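Moving the shop, part one

2 Sep 2018

The shelves are up in the new place, and the lease on the old place in Drasusdale has 36 days left to run.

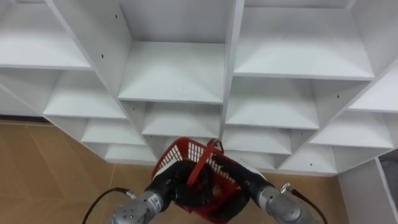
A reader wrote in after my last post to ask why I would give up a cheap lease on a street where people already know the shop. She said she moved her own yarn store once, four blocks, and lost a third of her regulars by the end of the first winter. Her advice was to stay put and fix the roof.

I thought about that for a couple of days before answering. She may be right about the regulars. I sell secondhand board games and puzzles, and a lot of my trade is people who come in on the way home from somewhere else. If the shop is no longer on the way home, they have to decide to come.

But the roof is the landlord's to fix, and I have asked him three winters in a row. Last December the back wall got damp enough that I threw out 2 shelves of jigsaws. Cardboard takes up water before you can see it. The boxes looked fine and then the corners went soft, and once the corners go you can't sell a puzzle for more than pocket change. I kept one as a reminder. It smells like a basement.

The new rent is $449 a month more than the old one. I went through the books for a week trying to make that number smaller and could not. What I get for it is a dry room, a front window that faces the bus stop, and parking behind the building that I don't share with a restaurant. I also get a real stockroom. At the old place the stockroom is a hallway, and I have to move a stack of wargames whenever I want to use the bathroom.

I got three quotes from movers. The first one wanted to charge by the box, which is a bad deal for someone who owns this many small boxes. The second never sent theirs in writing. I went with Achterberg, who charge by the truck and will let me load the fragile stuff myself the night before. They want everything taped and labeled on 2 sides. I have started on that.

Sorting is the slow part. Every secondhand game has to be opened and checked before it goes in a carton, because if I am going to find out that one is short a die or a rule book, I would like it to be now. The ones with parts missing go in a pile for spares. I have a coffee can full of plain wooden pawns and I use more of them than you would think.

Pricing is also changing a little. I have been using paper stickers, and the old ones pull the print off the lid when they come away. I switched to Buso tags on string for anything over twenty dollars. They take longer to put on but I have not ruined a lid yet.

The Clilau puzzle swap will go on as normal this month at the old address, same evening, bring what you have finished. After that it moves with me. There is more table space at the new one, so people with the thousand-piece sets will not have to sit on the floor.

To the reader with the yarn store - thank you, and I did take one thing from your letter. I am putting a map in every bag from now until the last day, with the bus numbers written on it. I had them printed yesterday and the street name was spelled wrong, so they are being done again.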